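Perimeter Protection Forum
Board: Counter-Drone and Site Security
Topic: Jamming or detection only at the Skasteser depot

Sengar_Estates
29/06/2025
Members are invited to comment on a proposal before our board. The Skasteser depot recorded 22 drone overflights in May, seven of them at night. Trisemeck has offered a detection system with a handheld jammer. Pandari has offered detection alone, using radio sensors and one short-range radar. The site has no military role, but it stores fuel and its neighbours include a clinic. The board has asked for a recommendation and is inclined towards the jammer.

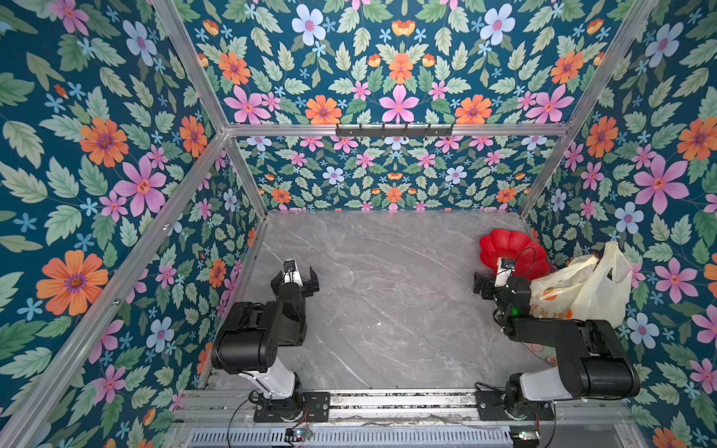 Does detection alone give the guard force anything it can act upon?
It gives them a bearing, a time and, with many common models, the position of the operator, so that a patrol can be sent to the person flying.

gatehouse_north
Our organisation would advise against the jammer. Use of such equipment by a private body is unlawful in most places without specific authority, and the clinic makes the matter more serious. A jammer pointed at the sky may still disturb equipment on the ground. I would ask Trisemeck to state in writing under what authority the device is to be used, and by whom.

mastline
I do not agree that the question is closed. A patrol takes time to reach an operator who may be 2,000 metres away, and a drone over a fuel store can do harm in less than a minute. Authority can be applied for. The application should be made now and the detection equipment bought in the meantime. 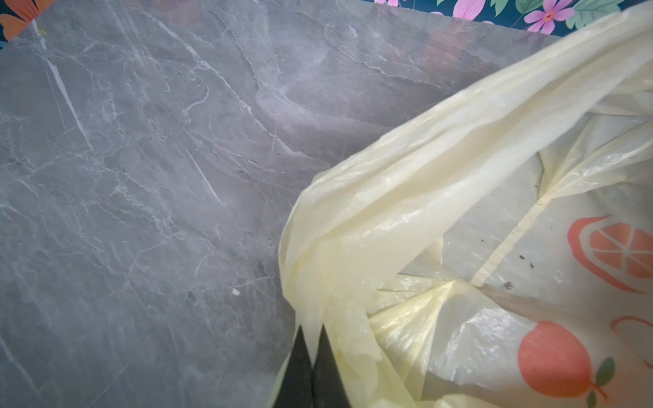 gatehouse_north
An application may be made, certainly, but the budget should not assume that it will succeed. I would also point out that a drone which loses its link may hover, land or return to where it started, according to how it was set up. Over a fuel store, none of these can be relied upon.

Sengar_Estates
Both points are noted. For completeness, the Trisemeck quotation treats the jammer as a separate item, and it may be removed without affecting the sensors. The Pandari quotation includes training for 20 staff. Neither supplier has yet carried out a survey of the site.

low_horizon
No order should be placed before a survey. Radio sensors perform poorly close to metal roofing, and they will not find a drone that is flying a stored route without a radio link. The radar is meant to cover that gap, but its range against small aircraft must be shown on your own ground.

mastline
Agreed as to the survey. I maintain my view on the application.

Sengar_Estates
Surveys will be requested from both suppliers on the same terms, to include one night flight each. The question of authority will be referred to our legal department.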